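Kitchen tips: living with a pair of hand-held grippers

I've had the Plirnar two-hand gripper kit on hire from Tondetti for 19 days now, and quite a few of you wrote in after last month's page asking whether it's worth having in an ordinary kitchen. So this is part tips, part review, and I'll try to keep the grumbling to a minimum.

For anyone new, you hold one in each hand and do your normal jobs with them, and the recordings go off to Jivine, who use them to train the kitchen robots they're working on. The hire costs £163 with the small deposit included, or you can buy the pair for £232 if you get on with them. I haven't decided yet. My wrists have opinions.

Put something soft on the table first

The best thing I did was lay a felt mat down before starting. On a bare table everything skated about the moment I touched it, and the noise of a dropped spoon went right through me. Felt grips nicely, it's quiet, and it gives the fingertips a bit of squish underneath when you're going for something flat. Mine gets shaken out of the back door and that's all the cleaning it has. Don't use a tea towel, it rucks up and comes along with whatever you've picked up!

Start with the cutlery pot

If you only practise one job, make it this one. Chopsticks are thin and they roll, spoons are top-heavy, and a pot full of both will teach you more in an evening than a week of moving mugs about. I open the fingers much wider than seems sensible, come in slowly and only close once I'm past the thing I'm after. Going in half shut is how I knocked the lot over (twice, in front of my mother-in-law).

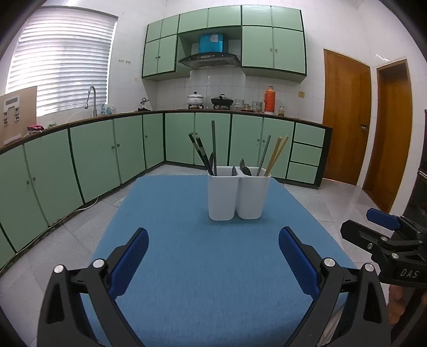 Chopsticks and spoons in the two-cup holder, blue felt mat underneath.

A holder with two cups joined together is far better than a single tall jar. It has a wider foot, so it stays put when you nudge it, and you can keep one side thinner than the other and work from the easy side first. If your chopsticks all lean the same way, turn the whole holder until they lean towards the hand you're using. I wish the booklet had mentioned that.

Looking after the pads

The textured pads are what make the kit work, and they do pick up grease. I wipe mine with a barely damp cloth and a tiny drop of washing-up liquid, then go over them with a dry one. Give them a few minutes before you use them again – a damp pad on a polished spoon is hopeless. Flour is worse than grease, by the way. An old soft toothbrush gets it out of the texture.

Which kit?

I tried my neighbour's Baluyot set for an afternoon back in October, so I've got something to compare it with. The Baluyot was lighter and I could keep going for longer, but it let go of anything slim. The Plirnar is heavier in the hand and holds on to a single chopstick without any fuss. For pans and tubs I'd happily have either. For cutlery it has to be the Plirnar.

Grumbles, then. The carry case is too tight, and I have to put the grippers away in one particular order or the lid won't shut. Tondetti took 3 days to answer an email about a stiff hinge, though they were very nice once they did and sent a replacement free of charge. And the booklet is printed in such tiny type that I ended up reading it under the cooker hood light.

One last thing if you're sharing the kit with someone else at home: agree who has which side of the table before you start. We clashed fingers over the same spoon all through the first weekend. Now I do the lifting out and he does the putting back, and we swap when the tea's gone cold.

Next time, getting burnt milk off the bottom of a pan, which I've been promising since Easter.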